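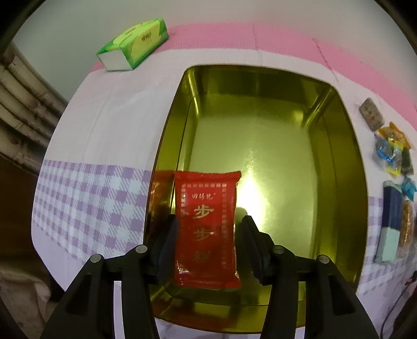

회전이(回转忆) 부부가오(步步糕), 안쪽이 금빛인 깡통 위에서

보낸 날짜: 2023년 10월 30일 월요일
제목: Re: [간식나눔] 12월 교환 상자, 깡통으로 할까요 종이상자로 할까요?

안녕하세요, 간식나눔 식구 여러분!

지난번 메일에 답장을 쓴다 쓴다 하다가 결국 침대 위에 과자를 다 쏟아 놓고서야 씁니다. 먼저 받은 메일부터 인용할게요.

> 12월 교환 상자 이야기를 슬슬 시작해야 할 것 같습니다.
> 작년에는 종이상자를 썼는데 모서리가 눌려서 도착한 게 꽤 있었고,
> 부서지기 쉬운 과자는 가루가 된 경우도 있었다고 들었습니다.
> 그래서 올해는 깡통에 담자는 의견이 나왔는데요, 무게가 걱정입니다.
> Storico 과자 깡통처럼 납작한 걸 모아 두신 분이 계시면
> 실제로 담아 보시고 느낌을 알려 주세요.
> 그리고 한 상자에 들어가는 과자값은 작년처럼
> 한 품목에 2,000원 안쪽으로 맞추는 게 어떨까요?
> 비싼 것 하나보다 여러 가지가 들어 있는 쪽이 여는 재미가 있어서요.
> 의견 주시면 모아서 다시 올리겠습니다.

저는 깡통에 한 표요! 아니 두 표 던지고 싶어요. 집에 있던 네모난 깡통을 꺼내 봤는데 안쪽이 금색이라 뭘 넣어도 근사해 보입니다. 특히 빨간 포장이 들어가면 바닥에 붉은빛이 비쳐서 명절 선물 같은 기분이 나요. 종이상자에서는 절대 안 나오는 맛이죠.

사진에 있는 빨간 봉지가 요즘 제가 제일 좋아하는 부부가오입니다. 이름이 步步糕인데, 걸음걸음 올라간다는 뜻의 步步高와 발음이 같아서 새해를 앞두고 주고받기에 딱 좋더라고요. 빨간 바탕에 금색 글씨가 세로로 큼직하게 들어가 있고 테두리에도 자잘한 금색 글자가 둘러져 있어서, 따로 포장지를 쓸 필요가 없어요. 12월 상자에는 이걸 꼭 넣고 싶습니다. 받는 분이 뚜껑을 열었을 때 이게 제일 먼저 보이면 좋겠어요!

담는 순서는 이것저것 해 봤는데 지금은 이렇게 정착했습니다.

1. 키가 있는 봉지부터 자리를 잡아 줍니다. 세워 보고 뚜껑이 뜨면 눕히세요.
2. 길쭉한 상자는 깡통 벽에 붙여서 눕힙니다.
3. 바삭한 과자는 가운데 쪽으로. 벽에 닿으면 흔들릴 때 잘 부서져요.
4. 알사탕이나 은박지에 싼 작은 사탕은 맨 나중에 틈마다 끼워 넣습니다.

네 번째가 제일 재미있어요. 노랑, 파랑, 초록 사탕을 색깔 맞춰 넣다 보면 시간이 훌쩍 갑니다. (그러다 넣을 것보다 먹는 게 많아지는 건 각자 조심하시고요.) 마지막에 남는 공간은 티슈를 살짝 구겨서 채우면 돼요. 신문지도 써 봤는데 잉크 냄새가 배는 것 같아서 저는 티슈 쪽이 낫습니다.

한 가지 주의할 점은 깡통 벽이 바닥 쪽으로 비스듬한 경우예요. 위에서 볼 때는 넉넉해 보이는데 바닥은 생각보다 좁습니다. 그러니까 윗변만 재고 과자를 사 오시면 안 맞을 수 있어요. 저처럼 두 번 장 보러 가지 마시고 꼭 바닥을 재세요!

무게 말씀하셨는데, 제가 빈 깡통을 주방 저울에 올려 보니 167그램이었습니다. 종이상자보다야 무겁지만 완충재를 덜 넣어도 되니까 저는 충분히 감당할 만하다고 봐요. 받은 분이 나중에 단추나 실을 담아 쓸 수도 있고요. 우리 집에도 예전에 받은 깡통이 아직 바느질함으로 잘 살고 있습니다.

값은 한 품목에 2,000원 안쪽, 찬성입니다. 다만 수입 과자는 파는 데마다 값이 제각각이라 조금 넘는 건 봐주기로 하면 어떨까요? 지난번에 Gredel 웨이퍼를 넣고 싶었는데 살짝 넘어서 포기했거든요. 그게 두고두고 아쉬웠어요.

그리고 여쭤볼 것이 두 가지 있습니다.

하나, Flelumus 캐러멜 드셔 보신 분 계세요? 오래 두면 서로 들러붙는다는 얘기를 들었는데, 낱개 포장이면 괜찮은지 궁금해요.

둘, Żak 생강과자는 향이 센 편인데 다른 과자랑 한 깡통에 넣어도 될까요? 떡이나 쌀과자 종류는 냄새를 금방 먹어서 걱정입니다. 봉지를 한 번 더 씌우면 될 것 같기도 하고요.

알레르기 표시는 작년처럼 쪽지로 뚜껑 안쪽에 붙이는 걸로 알고 있겠습니다. 중국어나 폴란드어로만 적힌 과자는 보내는 사람이 우리말로 옮겨 적어 주시면 좋겠어요. 견과류, 깨, 우유, 밀 정도만 있어도 받는 쪽이 훨씬 마음이 놓입니다. 저도 부부가오 뒷면 성분표를 옮겨 적는 중인데, 모르는 글자가 있으면 여기 다시 여쭤볼게요.

깡통이 없으신 분은 말씀해 주세요. 찬장 위에 쌓아 둔 게 더 있어서 다음 모임 때 들고 갈 수 있습니다. 크기는 제각각이고 뚜껑이 조금 뻑뻑한 것도 있는데, 그런 건 오히려 배송 중에 안 열려서 좋아요.

아, 그리고 뚜껑은 테이프로 한 바퀴 꼭 둘러 주세요!

그럼 상자 속이 제일 궁금한 회원이, 사탕을 까먹으며 보냅니다.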